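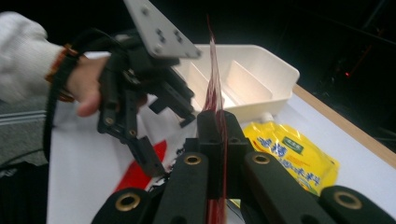
White ribbed knit and a beaded bracelet, at the table.

About Wullia

Wullia mends sweaters. We also teach other people to mend sweaters, a business plan our accountant has described as "brave." We work out of two rooms on the second floor of the old Zapata building in Olero, above a shop that sells aquarium supplies. If you come up the stairs and smell fish food, keep going.

The name doesn't mean anything. Our founder, Heriberto Muñoz, wanted a word with wool in it, found that every such word belonged to somebody already, and kept adding letters until the state's website let him through. Customers say it three different ways. We answer to all of them.

How it started

Heriberto spent eleven years at Enex, a company that made office partitions. He was in the department that picked the fabric. There were four fabrics, and three of them were gray. One December the heat went out in the building for most of a week, everyone came to work in their good sweaters, and he spent his lunch hours looking at elbows.

The elbows were bad. People he had thought of as well dressed were walking around with holes you could put a stapler through. His own were no better. He took a cardigan home, watched a video, and made the hole larger. He watched a second video by the same woman, who seemed disappointed in him, and by the end of the weekend he had a darn that looked like a small waffle. He wore it to work. Two people asked if he would do theirs, and one of them offered to pay, so he did hers first.

For the next couple of years Wullia was a shelf in Heriberto's hall closet. Then it was the whole closet. His family put up with this until the coats had to live on the dining chairs, at which point the Zapata rooms came up for rent and everybody agreed it was fate. The rent was also low, on account of the fish food.

What we do

Holes, mostly. Elbows, cuffs, underarms, the spot on the belly where the seat belt rubs or where the kitchen counter gets you. We reknit collars that have given up. We replace ribbing. We shorten sleeves for people who were told they would grow into them and are now in their fifties.

Moths are a big part of the work, and we have mixed feelings about them. We hate what they do to a nice lambswool. They have also paid for our chairs. Every piece that comes in goes into the freezer before it goes anywhere near the other pieces, and we would ask you not to be insulted by this. It is not a comment on your house. (We have seen some of your houses.)

You can have your mend visible or invisible. Invisible costs more and takes longer, and when it goes well you will be unable to tell that you paid for anything. Visible mending is quicker and comes in whatever color you like. Roughly speaking, people under thirty ask for orange and people over sixty ask us whether it has to show. Both groups are usually happy. The ones who have trouble are those who ask for "sort of visible," and we now keep a board of samples by the door so that we can all point at the same thing.

What we don't do

Leather patches. Zippers. Anything described over the phone as "basically fine except for the fire." We don't unshrink sweaters, although we are very sorry, and we will listen to the story of how it got into the dryer for as long as you need to tell it. It is generally a husband. Occasionally it is a husband telling us it was the machine.

We also don't appraise. A sweater that your grandmother knit is worth whatever you want to say it is worth, and we will handle it that way. One that cost $300 gets the same needle as one that cost a dollar at a church sale, and the church sale one is often better made.

The school

Classes began by accident, when a customer who was waiting for her vest asked if she could watch and then would not leave. She was good, too. She now teaches the Saturday-morning sort of class on an evening, and she is stricter than Heriberto by a wide margin.

The beginners' course runs six evenings and costs $200, with yarn, needles and a darning mushroom that you get to keep. We take up to 12 people, that being how many chairs the moths have bought us so far. You will mend a sock first. Everyone wants to start on the cashmere and everyone starts on the sock. By the third evening you will have opinions about other people's tension and should try to keep them to yourself.

Single clinics are $40. Bring one item with one problem. We have learned to say this clearly, and still a man came last winter with one garbage bag, which he felt counted as an item.

There is no certificate. We had one for a while, with a nice border, until it came out that the border had our name spelled wrong, and by then we'd handed out 33 of them. If you have one, hold on to it.

Who works here

There are five of us on a full day. Heriberto does collars and the books, and prefers collars. The rest of us came by way of tailoring, nursing, a costume shop and, in one case, just being in the aquarium store downstairs when the sign went up. We don't put our faces on the website. We tried it, and the photographer asked us to laugh while holding yarn, and no one came out of that well.

Sending us something

Please wash it first. Gently, and by hand if you can stand it. Pin a note next to the hole, even if the hole seems obvious to you, as we have more than once fixed a beautiful job's worth of hole and mailed the thing back to learn there had been a second one. If you kept the little packet of spare yarn that came with the sweater, send it along. You will be the first this year and we'll probably pass it around.

We write back with a price before we touch anything. If the mending would cost more than you paid for the sweater, we tell you so, and then most people have it mended anyway. Turnaround is three weeks for most of the year. In December it is longer, and the person answering the phone will sound longer too.

Come by

Second floor, Zapata building, Olero. The street door sticks, so pull up on the handle and then push. We're open from ten until five with a break for lunch, and lunch moves around depending on who brought what. The bell doesn't work. Knock on the glass, or ask the fish people to bang on their ceiling, which they are very nice about.

This page was last updated on Mar 1, 2025, when we took out the part about parking.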